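Project report, robotics elective, second semester

# Teaching a gripper to put things away by doing it ourselves

I'll start with what I wanted, which is a bit different from what I got. I wanted a robot arm that could take a small bottle off a bench and stand it in one of the cubbies of an open shelf. No programming of paths, no typing in positions. You show it the job a bunch of times with your own hand, it learns from the recordings, and then it does the job on its own. I'd seen the idea in a lecture and thought okay, that's my project, how hard can it be to put a bottle on a shelf?

The arm I got to use is called Larkon in our department (it's the name on the booking sheet, and I never found out where it comes from). The software that takes in the recordings and trains on them is Olvera. It has a very nice progress bar and very unhelpful error messages. My project partner was Kobe Peeters, and if I say "we" below, that's the two of us.

## Two ways of showing

There were two ways we could show Larkon the task, and we tried both.

The first was remote control. You sit next to the arm with a controller and drive it through the whole thing while it records its own joints and its own camera. The big plus is that everything you record is something the arm can really do, so you can't cheat by bending your wrist in a way it has no joint for. The big minus is me. I'm terrible at it! My first remote bottle took so long that the recording filled up and stopped before I'd let go. Kobe was better, though he plays a lot more games than I do, and even his runs had these tiny pauses where he'd stop and think about which stick did what. Those pauses matter a lot later on, so keep them in mind.

The second way was by hand. You hold a gripper with a camera on it, you walk up to the bench, you squeeze, you pick, you place. No arm involved at all. The recording keeps what the camera saw and how far open the fingers were, and the hand's path gets worked out afterwards. It's so much faster. It also feels more natural, in the way that using tongs feels natural once you stop thinking about your fingers.

We ended up doing most of the work by hand and kept a smaller set of remote runs to mix in.

## Recording sessions

Our slot was Thursday, early evening, and for a long time that was the only slot. We did this for 7 weeks. A session always went the same way: set up, do a few throwaway runs to loosen up, record until one of us got sloppy, swap, record some more, copy everything over before leaving. I forgot that last step once. I'd like it on record that I forgot it *once*.

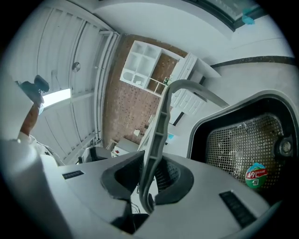
*Looking up past the ribbed handle of the gripper, mesh panel on the right.*

The gripper body is big and a little clumsy when you first pick it up. I kept leading with my elbow, like I was pouring from a heavy jug, and it made my recordings look different from Kobe's even when we were doing the same motion. He goes in low and flat. I come in from above and tilt. We argued over whether that was good (more variety!) or bad (two habits that don't fit together), and in the first training round it was clearly bad. Larkon would start one of my approaches, change its mind halfway into one of Kobe's, and end up poking the side of the bottle with one finger. It looked so unsure of itself that I felt guilty.

After that we wrote some rules for ourselves and taped them next to the bench:

- start with the fingers fully open
- come in from the side, level
- close, wait a beat, lift
- don't turn the wrist until you're clear of the bench
- let go slowly

The "wait a beat" one came from Kobe. When I picked things up at my normal speed, the closing of the fingers and the lifting sort of ran together, and the trained arm copied that by lifting before it really had hold of anything. Very funny the first time, less so later. Putting in a short stop made it cleaner. The funny thing is that the remote runs had stops all over the place and those were *bad*, since they came at random moments in mid-air and Larkon learned to just hang there. So a pause in the right spot is a good lesson and a pause in the wrong spot is a bad one, and the software can't tell you which it is.

## Sorting the recordings

All together we recorded 714 demonstrations, hand and remote combined. We threw out 247 of them. I know that sounds like a lot, and it hurt, especially as most of the worst ones were mine from the beginning. Reasons for throwing one out:

1. The bottle was dropped or knocked over.
2. The path jumped. Olvera works out the hand's position from the video, and if you swing too fast or point at a blank wall, it loses track and the path teleports across the room.
3. Somebody's other hand got into the view and helped. I did this without noticing. You reach out to steady the bottle, like anyone would, and now the robot is being taught a task that needs a second hand it hasn't got.
4. It was just odd. Kobe scratched his ear with the gripper hand in the middle of one.

I'd set aside one evening for sorting and it swallowed most of my spring break. If you're planning something like this, do the sorting the same day. You still remember which ones felt wrong, and the list is short.

We tried to get help with number 2 from Goltton, the company that supplies the tracking markers for our department. They sent a friendly email and a sheet of bigger markers. The bigger markers helped near the bench and did nothing for us near the shelf, where you have your arm stretched out and the camera is looking who knows where.

## Moving things around

Once the basic pick worked we started changing the setup between runs. Bottle further left, bottle further right, a different cubby, the chair pushed in or pulled out behind you. The idea is that if every recording starts from the same spot, the arm learns the spot and not the task. We had proof of this: our first trained version went with total confidence to the place where the bottle had always stood, closed its fingers on nothing, and carried nothing very carefully to the shelf. It even let go slowly, just like the rules said.

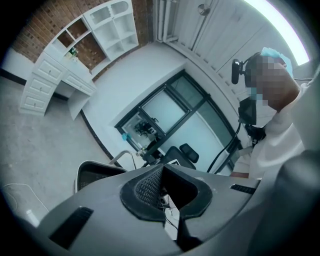 Kobe Peeters read my draft up to this point and said I'm too easy on the hand-held method. He thinks the remote runs did more for the final version than I give them credit for, that the arm's reach problems at the shelf only went away after we added them, and that a person walking freely with a gripper will always teach a few motions the arm has no way to copy. He'd have spent the last two sessions on remote only.

I've gone back and forth on that. He's right about the reach. When I place something in a high cubby I take half a step forward, and Larkon is bolted to a table and can't. With only hand recordings it would stretch out as far as it could and then drop the bottle in front of the shelf. With the remote runs mixed in, it learned to go in lower and closer. What I'm less sure of is whether we needed *more* of them or just a few good ones for the high cubbies. We never tested those two separately, which is a hole in the project and I may as well be the one to point it out.

## How it did in the end

We ran 97 test runs with the final version. For each one we put the bottle somewhere new on the bench, pressed go, and kept our hands off. More than half ended with the bottle standing in the right cubby. Picking was the strong part, and it rarely missed once the bottle was inside the area we'd trained on. Placing was weaker. The most common failure was setting the bottle down on the front lip of the cubby so it tipped back out. Second was a kind of dithering in front of the shelf, which I'm fairly sure is my old remote-control pauses coming back to haunt us.

The part I liked most wasn't planned at all. In one run Larkon's fingers slid off the bottle, and it backed up, opened, and went in again. We'd never taught that on purpose. I went digging through the recordings and found a handful where one of us had slipped and tried again, and we'd kept them as they ended fine. So some of our messy demos earned their place! If I had more time I'd record slips and second tries on purpose.

## Things I'd do differently

Sort the same day, as I said. Agree on the motion before recording anything. Use more than one kind of bottle, too. We used the same one for far too long, and when we swapped in a taller one at the last session the arm grabbed it by the cap.

I'd also book the room for two shorter slots instead of one long one. My arm gets tired, and you can see it in the data: late in a session my approaches sink lower and lower until I'm practically dragging the fingers over the bench. Larkon learned a little of that as well.

The recordings, the kept list and the thrown-out list are in the Fostari folder on the course drive, with a text file saying which runs are by hand and which are remote. Kobe's ear is in the thrown-out list.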